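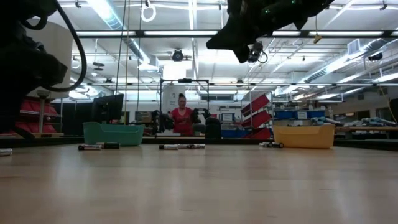
mawar_pillai
Bonjour à tous ! On part quatre jours à Dundstead fin février, mon mari et moi, et j'hésite encore entre loger dans le vieux centre ou du côté du port (les avis que je lis se contredisent tous). On voyage léger, enfin, on essaie, parce qu'entre la lampe frontale, la petite radio et l'appareil photo de mon mari, il y a toujours des piles qui traînent partout, exactement comme sur cette table, et j'aimerais bien une chambre avec un vrai bureau pour étaler tout ça ! Côté budget, on ne voudrait pas dépasser 200 euros la nuit, petit déjeuner compris. Merci d'avance pour vos bonnes adresses.

Gurkitz
Bonsoir Mawar, le vieux centre sans hésiter ! Nous y étions l'hiver dernier, à l'hôtel Florno, 185 euros la nuit avec un petit déjeuner dont ma femme parle encore (les brioches à la cannelle, mon Dieu). Tout se fait à pied, la cathédrale, le marché couvert, les petites rues derrière la halle. Montez au clocher si vous avez de bonnes jambes : 363 marches, et une vue magnifique sur l'estuaire.

tante_odile
Pas d'accord du tout avec Gurkitz, pardon ! Le vieux centre est ravissant, mais les cloches sonnent tous les quarts d'heure, et les pavés avec une valise à roulettes, merci bien. Au port on respire, on a la plage à deux pas et on mange du poisson pour trois fois rien chez Lumbantobing. Prenez la soupe.

Gurkitz
Les cloches s'arrêtent à 22 h, chère Odile. Et la plage en février...

tante_odile
Justement, c'est en février qu'elle est belle ! Il n'y a que les promeneurs et leurs chiens.

Ilham Sutanto
J'habite à presque 50 km de là et j'y vais souvent, alors je me permets. Les deux se valent, mais hors saison plusieurs restaurants du port ferment en semaine, téléphonez avant. Pour le bureau, demandez une chambre côté cour au Florno, elles sont plus grandes.

mawar_pillai
Vous êtes adorables, merci ! Je penche pour le Florno, avec une soupe au port un midi pour faire plaisir à Odile. Ilham, savez-vous si le marché couvert ouvre le matin en semaine ?

Ilham Sutanto
Oui, sauf le lundi. Allez-y tôt pour les fromages.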